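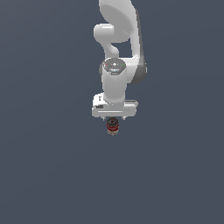 One student objected last term that a demonstration recorded in simulation teaches the robot only what the simulator believes about contact, and asked why we bother with it before the hardware sessions. The objection is fair for the last few millimeters of a grasp. It is weaker for transport, where the arm mostly has to keep the object upright and clear of its own links.

Unit 4. Collecting demonstrations

4.1 Two methods

Kinesthetic teaching: the operator holds the arm and moves it through the task. Joint friction is felt directly, but the operator's hands often block the wrist camera, and two-arm tasks are awkward.

Teleoperation: the operator commands the gripper pose from a separate device. Nothing blocks the view. Force is not felt unless the device returns it, and novices tend to close the gripper late.

4.2 Recording in Fuvik

Log joint positions, gripper width and commanded pose at 20 Hz. Store command and measurement separately — the policy is trained on the command, and the lag between the two matters. Start each episode with the gripper open. An episode in which the object is dropped is labeled as a failure and kept.

4.3 Course data

The Drivine set has 1,420 teleoperated episodes of grasping and lifting small objects. The Miltetero set has 3,961, recorded with mixed methods; filter by the method field before comparing. Do not merge the sets without checking the gripper width units.

4.4 Pauses

Operators stop to think. A cloned policy may learn to stop in the same place and stay there. Trim any stretch longer than 2 seconds with no commanded motion, except while the gripper is closing.

Reading: Chiu lab manual, sections on resampling and time alignment. Bring one trimmed episode to the lab.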